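Kivi gear cell: faults and safety questions

These answers cover the two-arm cell that builds the planetary carriers. Eglė Lukoševičius keeps the page up to date. Send corrections to her.

Why did the cell stop in April?
The left arm closed on a gear that was sitting at a slight tilt. The gear slipped out of the fingers and went over the table edge. The force check did not trip, and the arm went on to the carrier with nothing in its grip. Edgars Raudsepp pressed the stop. The cell was down for 26 hours.

What was changed?
The grip is now checked 2 times, once at the table and again over the carrier. If either check fails, the arm opens and waits. Gears must lie flat on the cloth and well clear of the edge before a pick.
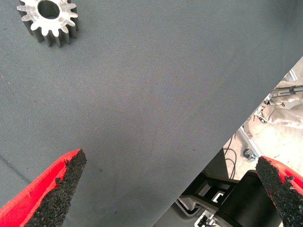 Can I pick up a dropped gear while the cell is paused?
No. A pause leaves the motors powered. Press the stop, wait 30 seconds, then reach in. This applies to the floor beside the table too.

What does fault 268 mean?
The finger gap does not match the part. Usually the grit pad is worn or a gear is seated crooked. Look at the pads first. Replacements are in the Sinex drawer.

Does the arm let go of the carrier when I press the stop?
It should not. The gripper holds its last position. Do not pull the part out by hand. Use the release routine, and keep your fingers out from between the two arms. 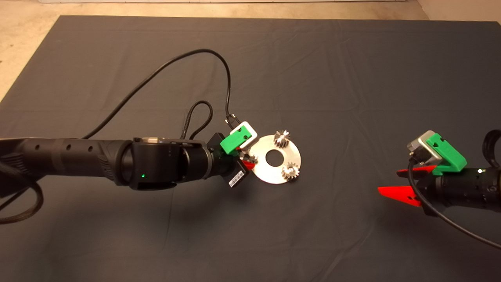

Carrier with three gears, held by the left gripper. The right gripper is open.

Who can clear a fault?
Anyone on the Kivi list can clear a grip fault. After a drop or a collision, call Maarja Ramanauskas before restarting.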